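4.2 Rules for the Sink Side

The Skumance protocol divides a kitchen into wet and dry sides, a distinction that real kitchens observe only when somebody is watching. Our sink rule is short: the basin must be empty before an episode starts, and the faucet handle must be within reach of the arm. Of the 43 incident notes we reviewed, 28 concerned objects left in or beside the basin. We had budgeted a whole chapter for software faults. Figure 3 gives a starting state with an empty basin (a) and a work area on the same countertop (b).

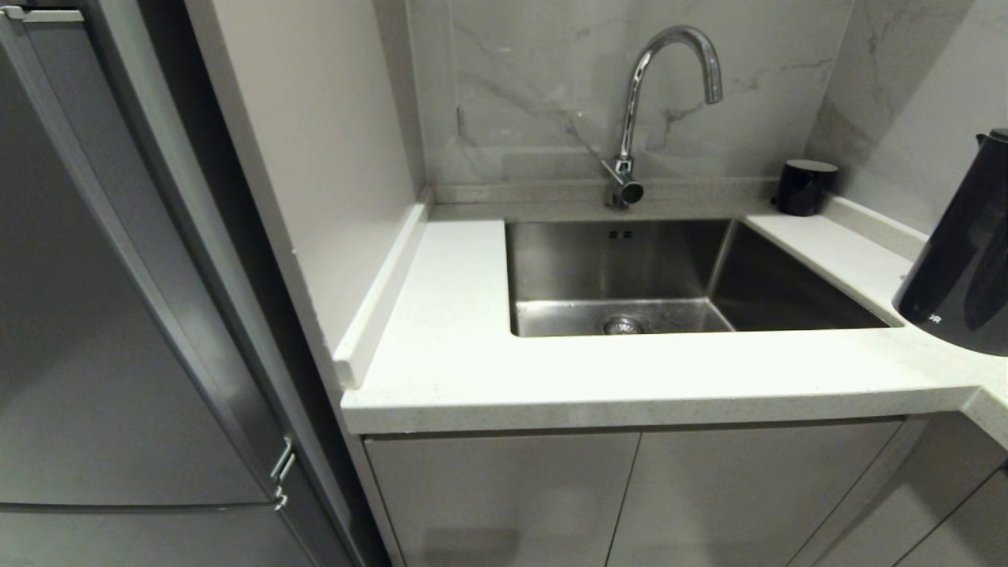 4.3 Rules for the Counter

Counters are harder to legislate. The first draft of the protocol, circulated in May, asked for "a tidy surface," and the Geddes and Drundia sites each returned a different theory of tidiness. The current text names categories instead. Powered appliances, including kettle bases and cooktops, are recorded with the state of their plugs. Cables belonging to the arm are listed separately from household cords – a distinction the arm itself has yet to master. Toy food is treated as food. Drinks are logged, capped or otherwise.
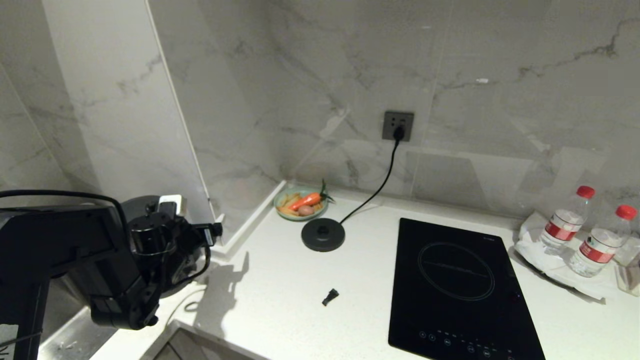
Each category carries its own keep-out distance, measured from the gripper at full extension. We set 20 cm for anything with a cord and left the rest to the site operator, who must write the chosen value down before the first motion. Clotus, our logging tool, refuses to start an episode when the field is blank. It will accept a zero, and in the pilot two operators found this out within an hour. The next revision closes that gap.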